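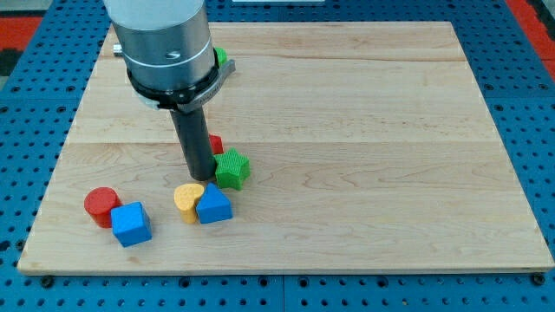
Stories > Short fiction > Domestic

Filed under: Families, Lunchtime reads

The Star

Binta Okonkwo had been told to bring the good board, the pale maple one, and she had brought it, wrapped in a bath towel and carried across two bus routes like a sick relation. When she got it to her sister-in-law's it was given to the children.

"It's just so they've got something flat," Carolina said.

The children had blocks. They were the speckled rubbery sort, a present from an aunt in Moltine who believed in shapes, and they were all over the left-hand side of the board before Binta had her coat off. On the right-hand side there was still room for a cheese, if anyone had been thinking of cheese. Binta was thinking of it quite hard.

"That board cost 850," she said.

"850 what?"

"It doesn't matter what."

Carolina Arruda had married into the family one August and had been rearranging it ever since. She did it nicely. She had moved Christmas from Binta's flat to her own house, on the grounds of chairs, and then moved lunch from one o'clock to three, on the grounds of the bird. It was now ten past two on 25th December and the bird was, by her account, thinking about it.

Binta sat down on the floor, there being no chairs free. Her nephew Ekwueme, who was 5 and named after a grandfather he had never met and already resembled, pushed a green star towards her with one finger.

"You have to stand it up," he said.

"It's a star. It stands up by itself."

It did not stand up by itself. It stood on two of its points for as long as it took her to withdraw her hand, and then it lay down again. She tried it with the other two. She blew on the board in case of crumbs. From the kitchen came the sound of Carolina telling an oven that it was all right, there was no pressure.

"Mum can do it," said Ekwueme.

Binta took her glasses off, cleaned them on the bath towel and put them back on. She had spent thirty-one years in the accounts office at Hemasent. She had once found a missing 3,799 in a column everybody else had given up on and gone to lunch. She turned the star a quarter of the way round and set it down as if it might be asleep.

It stood.

Neither of them breathed on it. It was a fat little thing, dimpled all over like an orange, and it looked very pleased with itself up there on the maple. Binta found she did not want the board back just yet.

"Do another," said Ekwueme.

"One's plenty. You don't want to flood the market."

Carolina came in with a tea towel over her shoulder and a large wedge of Jusby blue on a saucer – the real one, from the shop with the queue. She looked at the star, and at Binta on the floor, and at the clear half of the board.

"I thought you'd be hungry," she said. "Can I put it there, or will that spoil it?"

Binta considered the distance.

"Slowly," she said. "And mind the draught."

Comments

marrowfat
My mother-in-law took her own carving knife home in her handbag every year. Sent this to my husband.

Len P.
Lunch at three is a disgrace and I was with Binta all the way until the cheese.

quietcarriage
"thinking about it" – ours was thinking about it until gone six

Dilys
Is there more of these two? I'd like to know what she said about the gravy.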